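Clinder simulation pack, two weeks in. A thread.

I've been trialling this for work on a two-armed machine we don't have on the floor yet. The pack gives you the robot model, a set of rooms and a licence for one seat. View from the robot's own head, both grippers up:

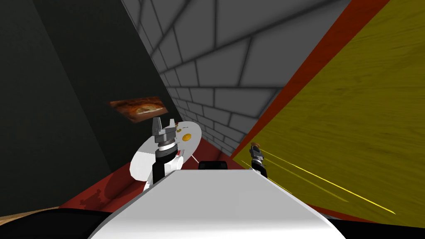 Babita Mittal replied before I'd got to the second post: does it run on an ordinary office computer, or do you need to buy a proper workstation first? We looked at Zindo last year and the hardware quote killed it.

Ordinary desktop, Babita, with a mid-range graphics card. It's slower than the brochure suggests. With one room loaded it's fine. With two it drops to a crawl and the fan gets loud.

Install took me 40 minutes, most of it downloading. The licence key wouldn't take the first time. Support wrote back the same afternoon and it was a region setting on their end.

The rooms are the best part of the pack. You get brick walls, dark walls, wood grain, red floors, whatever you like, and you can swap the colours from a plain text file. I wanted strong colours behind the grippers so I could tell at a glance what was where.

The controls I like less. Each arm has its own panel and they don't share settings. Change the speed limit on the left and you have to remember to change it on the right. I forgot twice.

Grasping is hit and miss. I ran 90 pick attempts with a small block and 31 of them ended with the block sliding off somewhere it shouldn't. Raising the friction value helped. The default is too low and the manual doesn't mention it.

Speaking of the manual — it's 2019 and it's a scanned PDF you can't search. Akash Pal has been keeping his own notes on the settings and they're more use than the official ones. He's said he'll share them once he's tidied them up.

Someone asked about moving a program from the simulator to a real arm. Can't tell you yet. The export writes a file and the file opens, and that's as far as I've gone. Our hardware order is with Tiwari and I've got no delivery date.

Price. They quoted me a yearly fee per seat and a separate charge for extra rooms. I think the rooms should be included. If you only want one arm there are cheaper ways to go, and a couple of them are free.

Dilwyn Morgan wanted to know if it's any good for training new operators. For getting used to the head view, yes. It takes a day or so before your hands stop going the wrong way. I wouldn't use it to teach anyone how hard to grip.

Two things I've sent back to Clinder as requests: link the arm panels, and let me save a camera position. At the moment it resets every time you reload the room.

The trial finishes at the end of June. I'll probably renew for a single seat and leave the extra rooms off the order. If they fix the panels I'd look at a second seat for Ilango Poduval's bench.

Will add to this when I've tried the export on a real machine.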